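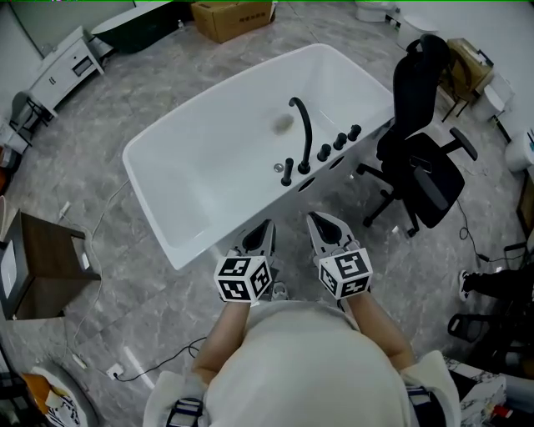 Buying a Tub From a Showroom Floor: What to Ask Before You Pay
Speaker notes, February session. Keep it to 20 minutes and leave time for questions.

Opening

Start with a show of hands. Who has bought a bathtub? Who filled it with water before they bought it? There won't be many hands the second time. You would test a mattress for longer than most people test a tub, and you can return a mattress.

My position for this talk is that a showroom is a place where a tub looks better than it ever will again. I've nothing against showrooms. I spent two winters going around them for my own bathroom and a good number of them since then for other people's, and I still go. I just don't believe much of what I feel while I'm standing in one.

The middle of the room

Point at the slide. White rectangular tub, freestanding, set at an angle with floor showing around it. Ask the room how many of them have a bathroom where a tub can sit on the diagonal. Mine has the tub against a wall with a radiator at the foot.

A freestanding tub needs room to get a mop behind it. The sales line is that it "floats in the space." In a small bathroom it floats next to a gap your arm doesn't fit into, and the gap fills up with hair and one lost bottle cap. Sturkus prints a recommended clearance in the back of its catalog. The photos in the front of the same catalog ignore it. Read the back first.

Tell them the tape trick: masking tape on the bathroom floor at home, full outline of the tub, leave it down for 3 days and walk around it. If you step on the tape on your way to the toilet at night, the tub is too big. I've heard people say this is overcautious. They have larger bathrooms than I do.

Fixtures on the rim

Slide again. Matte black, all along the one rim: the tall curved spout, a short handle, then three small knobs in a line. It looks good, I'll give it that.

Questions to put to the salesperson, in whatever order you like:

Which knob does what? Ask them to tell you without touching anything. If the person who sells it has to guess, your mother-in-law is going to get cold water on her head.

Where are you sitting when you reach for them? Climb in, if they'll let you. Most places will if you take your shoes off and ask nicely. Purnosano has a step stool for it, which I count in their favor. Fixtures along the rim mean something hard next to your elbow, or something you have to step over.

What happens when one of them leaks? Deck-mounted parts go through the rim and the plumbing is underneath. On a freestanding tub you want to know how anyone gets in there. The tub on the slide has a pair of round holes in the side wall, below the rim, right by the fixtures. So ask about every opening you see on a floor model. Is it there on the one that gets delivered? Does it get a cover? Does the cover cost extra? I've been told "it's all included" about a cover that was on a separate invoice.

On matte black generally. In my experience hard water shows on it, and so does toothpaste. Wusau told me their finish "doesn't mark." I asked to see one that had been in somebody's house for a year and they didn't have one. That doesn't prove anything either way, but I noticed it.

Stains

Look down near the spout, inside. There's a faint grayish mark in the basin. I can't tell you what it is, and I wouldn't try to from a slide. It could be nothing much.

What I want people to take from it is that you should look inside the basin on any floor model, with the flashlight on your phone, held low so the light rakes across. White shows things. Ask the salesperson to wipe the mark off with a damp cloth while you stand there. If it comes off, fine. If they start telling you which cleaner to order, you've learned something about the surface.

This matters most with ex-display pieces. Harawira knocks the price down on floor models at the end of the winter and I know people who are happy with theirs. I also know a couple who saved $100 and then paid more than that for a polish that didn't take. Get the condition written down on the receipt, mark by mark, before money moves.

Color

There's a dark green tub toward the back left. Everybody likes the dark green one. I liked a dark green one. Go home and look at your toilet and your sink, which are probably white, and then decide whether you want to replace those too. The showroom would be glad to help you with that.

I don't have data on how dark tubs age and I get suspicious of people who claim to. I'd ask what happens if it chips, whether there's a repair kit in that exact color, and whether they will still sell it in ten years. Write down the answer and who gave it.

The floor

Gray and white marble-patterned tile in this one. Pattern hides a lot, and it also does a lot of the work of making a plain white tub look expensive. Mentally put your own floor under it. Mine is beige.

Also have them ask about weight. The tub, the water, and the person. Showrooms tend to be on the ground floor on a slab. Your bathroom may be upstairs on old joists. The salesperson is not the one to ask — get somebody who will look at the joists.

Things I would not bother with

The brochure's number of gallons. It is measured to a line you'll never fill to.

"Designer" anything.

The free tray.

The extended warranty, unless you have read what it leaves out. Bring a pen. I've read 2 of them start to finish and neither covered the finish on the fixtures, the part I would have wanted covered.

If there is time

Someone always asks if they should skip the freestanding tub and get a built-in. I say it depends on how much you like mopping, and how often you take a bath. If it's twice a year, look hard at a good shower. People don't like that answer. Let them argue with it.

Handout is one side of a page, the same questions with space to write. Leave the stack by the door and remind them the tape goes on the floor before the deposit goes down.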